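Search this forum
Advanced search
We use cookies to keep you logged in and to count visits. Accept / Manage

Small goods import and labelling: who is responsible for the English text?

tallowline
I run a small gift shop and bring in mixed cartons through a consolidator, Trolateo. The last carton was 536 units across 11 lines, mostly candles, tissues and party goods. My question is about warning text. The maker supplies English on the label, but the wording is often off. Do I have to relabel, or is the maker's text good enough if the meaning is clear?

Typical of the candle line:

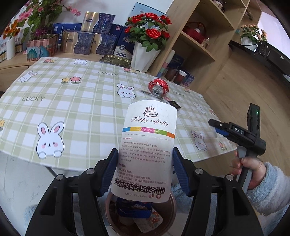 Birthday pillar, paper label, warning block under the rainbow band.

The list includes "Completely discontinue candle when it is unattended". I can work out what is meant. I'm less sure a customer will.

bomberg_fan
Bomberg's compliance sheet treats the importer as the supplier. If the warning is wrong, it's your warning. I'd relabel the lot.

kerf44
Disagree with "the lot". Sort the lines into two groups first. Anything with a flame, a battery or a small part gets a proper read and, if needed, an overlabel. Anything else gets a check for origin, quantity and your contact details. Relabelling 536 units by hand at one a minute is nearly nine hours of work, and most of it would change nothing.

tallowline
How do you fix the overlabel on a pillar? The wrap is only paper and I don't want adhesive near the wax.

kerf44
Stick it to the outer packaging and put a loose card inside. If there's no outer packaging, use a swing tag on cotton string. The tag has to come off before lighting, so say so on the tag.

bomberg_fan
A swing tag is the first thing that gets lost. A customer who buys it as a present will cut the tag off with the price. I'd still go with a sticker on the base. Low-tack, 40 mm, black on white.

kerf44
Nobody reads the base of a candle. And if the sticker is left on, it sits between the candle and the holder.

mod_greyhen
Keep it on topic, please. Tag versus sticker has its own thread.

ridgepole
Different angle. I buy paper goods where the main print is in Chinese and there's a bit of English for show. My rule is that a shopper has to be able to tell what the thing is, how many are in it and who to contact, all without turning the pack over more than once.

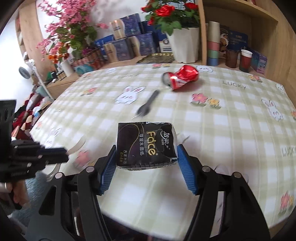
Where a line fails on any of those I print a strip, 60 by 15 mm, and run it along the back seam so it doesn't cover the opening. A thermal roll of 200 does me for a month. Gloss film is a nuisance as the strip lifts at the corners in a cold stockroom. Synthetic stock holds better than paper.

tallowline
Which printer?

ridgepole
A second-hand Jirkano desktop unit. Slow, but it takes any 25 mm core. Set the darkness one step below default for synthetic or the small type fills in.

bomberg_fan
Minimum type height? I see people running 1 mm text and calling it done.

ridgepole
I use 2.5 mm for warnings and 1.6 mm for contact details. That's my own practice. Check the rules for your product class.

kerf44
Also ask the maker to change the artwork. I sent corrected wording to one supplier through Ranasinghe in February and the next run had it, at no charge. The minimum for new artwork was 1,512 pieces, so it only works if you reorder in volume.

tallowline
That's well above what I'd sell in a year. I'll do the split kerf44 suggested, overlabel the candles and leave the plain paper goods with a contact strip. Draft wording for the candle label is "Never leave a burning candle unattended. Put it out before you leave the room." Any objection?

bomberg_fan
Wording is fine. Put it first, ahead of the packaging instruction. I still think you should do every line.

kerf44
No objection. Keep a dated copy of the artwork with the carton paperwork.

Related threads
Swing tag or base sticker for candles
Thermal stock that survives a cold stockroom
Trolateo mixed cartons: packing list errors
Country of origin on multipacks
Jirkano desktop printer, replacement platen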